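How to Fold a Week's Worth of Shirts (and Enjoy It!)

By Fatima Haruna

I used to dread the clean-clothes pile. Now it's my favorite part of Saturday, and all I changed was the order I do things in.

What you need: a flat surface at waist height and a pile of clean, fully dry clothes. A folding board is nice if you have one, but I got by without one for years.

1. Dump everything in the middle. Yes, all of it! Leave yourself open space on both sides.

2. Pull pieces from the top, one at a time. Pinch each one by a corner or the shoulders and lift it straight up until the bottom edge swings free. Gravity does half the smoothing for you.

3. Give it one good shake, then lay it face down and run your palms from the center out.

4. Button the top button and the third one on checked and plaid shirts. The lines in the pattern are a wonderful built-in guide – just fold along a stripe and your sides come out straight.

5. Fold both sides in, sleeves back down, then bring the hem up in thirds.

6. Save heavier pieces for last so they go on the bottom shelf together.

My first pile took me 30 minutes. Now I'm done in 20, with music on, and the drawer shuts! 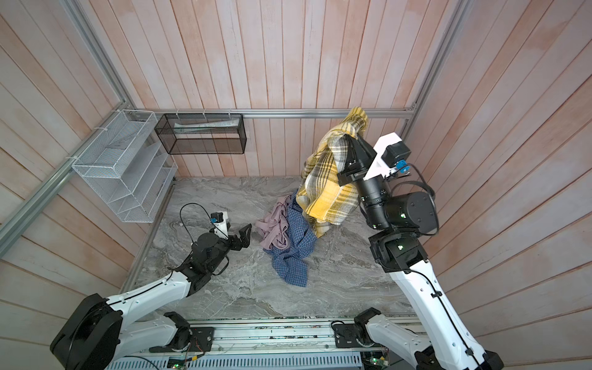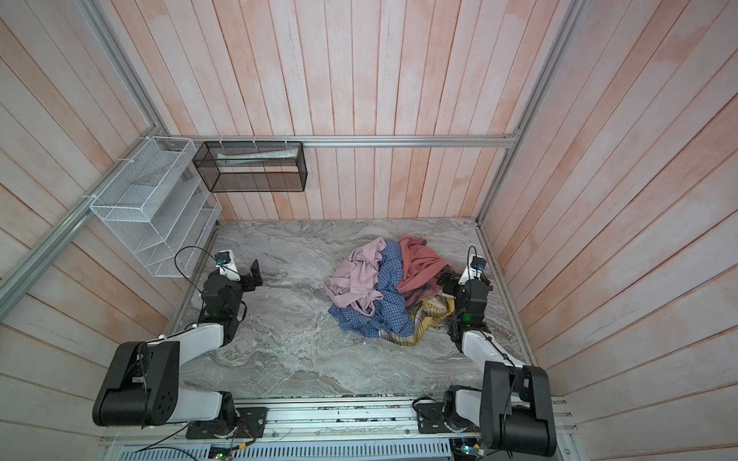

Plaids, checks and pinks before folding. Photos: Tariq Gondal / Triddale

If a shirt still looks rumpled after step 3, hang it up overnight and fold it in the morning.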